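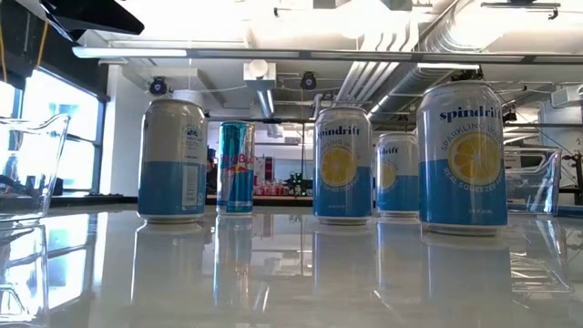

Kornine Releases Stusimel 2, a Simpler Way for Small Distributors to Plan Their Stock

2019-03-12 – Kornine, the maker of planning software for regional distributors and wholesalers, today released Stusimel 2, the second major version of its inventory and replenishment program. The new version brings purchase planning, supplier lead times and warehouse transfers together on one screen, and it is open to all current customers starting today.

Stusimel was first written for companies that had outgrown their spreadsheets but found the big planning suites too much to take on. Most of its users run a warehouse or two and have one person, often part-time, in charge of reordering. Version 2 was built with that person in mind, and much of what is new came straight from their letters and phone calls.

"We read every single request that came in, and the same wish kept turning up," said Manju Semwal, head of product at Kornine. "People wanted to see on one page what they have, what is on the way and what they are going to run short of. Now they can, and I'm so happy to finally be able to show it to them!"
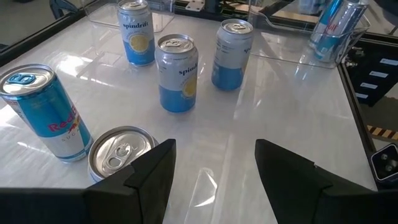
At the center of the release is the new Supply Board. It lists each item with its stock on hand, open orders and expected demand, and it marks the date on which the item will fall below its safety level. Planners can change a lead time or an order size right on the board and watch the later weeks update as they type. In version 1 the same change meant leaving the plan, editing the supplier record and running the whole calculation again overnight.

Lead times themselves are handled in a new way. Stusimel 2 keeps a history of when each supplier said goods would come and when they were booked in, and it uses that history to suggest a realistic figure. Planners can accept the suggestion, change it or switch it off for a given supplier.

A plan of 3000 items now recalculates while the user is still on the page, so buyers can try out a few different order dates before sending anything.

Early Users Put the Board to Work

Butkienė, a family-run wholesaler of packaging and catering supplies, has been working with a test version since the fall. The company ships from 2 warehouses and used to keep a separate order sheet for each of them.

"We would order a pallet of lids for one building while the other one had plenty," said Elīna Lill, purchasing manager at Butkienė. "With the board I see both, and moving stock across is a couple of clicks. My morning routine is a lot shorter, and I have stopped printing things out." Lill's team also asked for supplier notes that stay attached to an item from one order to the next – these are now part of the standard product.

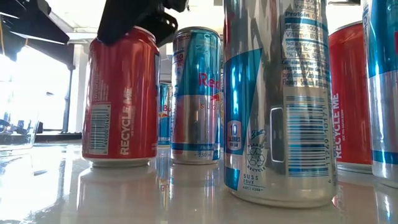
Connecting to Carriers Through Wotura

Stusimel 2 is also the first version to link with Wotura, the freight booking service. Customers who use both can send a finished purchase order to Wotura as a pickup request, and the confirmed arrival date comes back into the plan on its own. If a carrier moves the date, the Supply Board shows the change and lists the customer orders that may be affected.

"Freight and purchasing often sit at desks next to each other and still work from different dates," said Romain Charpentier, who leads partnerships at Wotura. "The Kornine team cared about getting the small details right, down to partial deliveries, and that made this a really enjoyable project for us."

The link is included in the Stusimel subscription. A Wotura account is needed to use it. Partial deliveries are supported from day one; split shipments across more than one carrier will follow in an update planned for May.

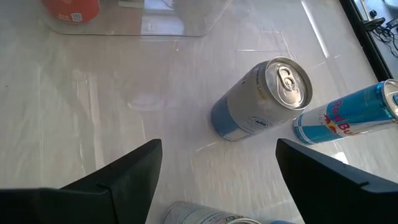

Moving Up From Version 1

Current customers can switch when it suits them. Item lists, supplier records and order history carry over, and both versions can be run side by side during the change. Custom reports will need to be saved again in the new report editor. Kornine will hold free online training sessions through the spring, with places for 200 participants, led by Raphaël Coste and Zyanya Beltrán of the customer support team. Recordings will be posted in the help center for those who can't attend.

Subscription prices for current customers stay the same.

About Kornine

Kornine develops inventory, purchasing and replenishment software for small and midsize distributors. Its main product, Stusimel, is used by wholesalers of food service goods, packaging, hardware and spare parts.

Press contact: Zyanya Beltrán, Kornine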